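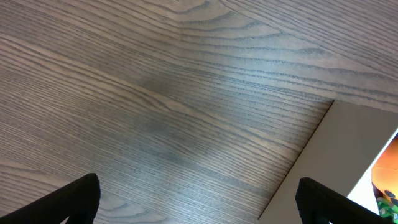

A reader in Platier wrote to us in October that a dining table is the only thing in her home she expects to outlive her, and that she could not find a shop willing to tell her whether it could be refinished. Her complaint deserves a fuller answer than the short reply we sent at the time.

Furniture is sold in this country with very little information attached. A buyer learns the dimensions, the price and the name of the color. The depth of the top layer, the type of finish and the kind of glue used at the joints are seldom stated, although these decide whether a scratched surface can be sanded or must be thrown away. A box of crackers carries more detail on its side panel.

We hold that every table, desk and cabinet sold for more than $400 should come with a repair sheet. One page would be enough. It should name the wood, state the finish in plain terms, and say how many times the surface may safely be sanded. Where the answer is zero, the sheet should say so.

Makers have raised two objections. The first is cost. Our office put the question to the workshops that supply the Vollthorpe showrooms, and 23 of them replied. Most already keep the information on file for their own warranty work, and printing it would be a small expense. The second objection is that customers will not read it. Many will not, at least on the day of delivery. They will look for it years later, after a hot dish or a spilled glass of wine, and at that point a drawer is a better place for it than a web page that has since been taken down.

The town of Cárdenas offers some guidance. Its repair center took in 579 pieces of furniture last year, and staff there report that the first appointment is often spent working out what a surface is made of before anyone can begin on it. Test patches take time, and a wrong guess can ruin a top that had years of use left in it.

There is also the matter of resale. The secondhand market at Pukach depends almost entirely on the seller's word. A repair sheet passed from one owner to the next would give a fair price to sound pieces - and a fair warning about the others.

We ask that the labeling rules now under review be amended to include such a sheet, with a period of 16 months for makers to comply. Existing stock could be exempt.

December 2, 2024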